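4. Setting Up an Episode Guide

4.1 Before you begin

An episode guide in Plurico holds one entry for each broadcast episode of an animated or live-action series. You will need an editor account and the original running order. The free plan allows 2 series and 1,000 entries.

1. Sign in and select Guides, then New Guide.
2. Enter the series title as it appears on screen.
3. Choose Broadcast Order or Production Order.
4. Select Create. The guide opens with one blank season.

Caution: The order cannot be changed once 20 entries have been saved. Export the guide first if you are in any doubt.
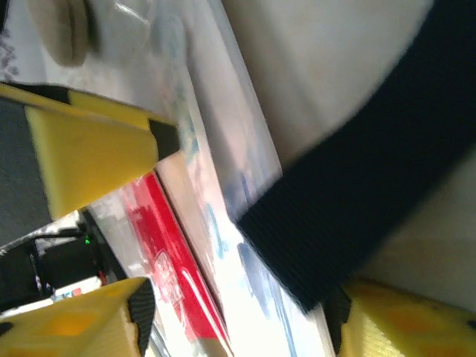

4.2 Adding a synopsis

Each entry has a short synopsis and a full synopsis. The short synopsis is limited to a single sentence and should name the main character. The full synopsis may describe objects that matter to the plot -- "a black ribbed strap", for instance -- and the same wording should be kept whenever the object returns in a later episode.

5. Open the entry and select Synopsis.
6. Type or paste the text. Formatting is removed on saving.
7. Tick Contains Ending if the text gives away the outcome.

Note: Double-length episodes are entered once. Use the Part field for repeats shown in two halves.

4.3 Credits

Writers and directors are listed in the order of the closing titles. Guest voices go under Additional Cast -- see Section 6.

Section revised by Nahuel Garrido, Monday, March 16, 2020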